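Reuse of Dishes and Trays in the Wallov Residence Dining Hall
Final Report, Spring Term Project
Department of Environmental Studies, Cervantes College

1. Introduction

The Wallov dining hall serves students living in the four residence buildings on the north side of campus. It opened in 2000 with a full set of washable plates, bowls and trays. In 2007 the hall added a takeout counter, and disposable containers were introduced for students who could not stay for a full meal. Over time these containers also came into use at tables inside the hall. This report studies why students who eat in the hall choose disposable containers, and what changes in layout and signs might lead more of them to choose washable dishes.

2. Background

Earlier student projects at the college looked at food waste and water use. None of them dealt with serving ware. The dining office keeps order records for disposable containers, but these records do not separate takeout meals from meals eaten in the hall. The project group therefore decided to collect its own information through observation and a short survey.

3. Method

Observation took place during lunch and dinner over 14 meal periods in March and April. Group members sat near the dish return and noted whether each student leaving the hall returned washable dishes or placed a container in the trash. Students who carried food out of the building were recorded separately.

The survey was offered on paper at the exit and online through the residence mailing list. It asked how often the student ate in the hall, which type of dish the student usually took, and the main reason for that choice. In total, 300 completed surveys were received. Answers that named more than one main reason were kept and entered under each reason given.

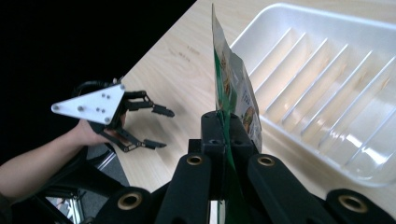

4. Results

The most common reason for taking a disposable container was its position. The containers are stacked at the start of the serving line, while the washable plates are kept in a low cart past the salad bar. Many students wrote that they had not noticed the cart during their first weeks in residence and had kept the same habit afterward.

The second reason was uncertainty about time. Students with an afternoon class wanted to be able to leave with their food if needed. In practice, most of the students observed with containers at lunch finished their meals at the table.

A smaller group mentioned the dish return itself. The line there is slow shortly after noon – the belt was stopped twice during observation – and some students preferred to avoid it.

5. Limits of the Study

Breakfast was not observed. The survey was answered only by students who chose to take part, and their views may differ from those of other residents.

6. Recommendations

The group recommends that the plate cart be moved to the start of the line and that containers be kept at the takeout counter only. A second drop-off point near the east door should be tested for one term. The group also suggests that the Ludamus orientation guide, given to new residents each fall, include a short page on the dining hall and its dish return.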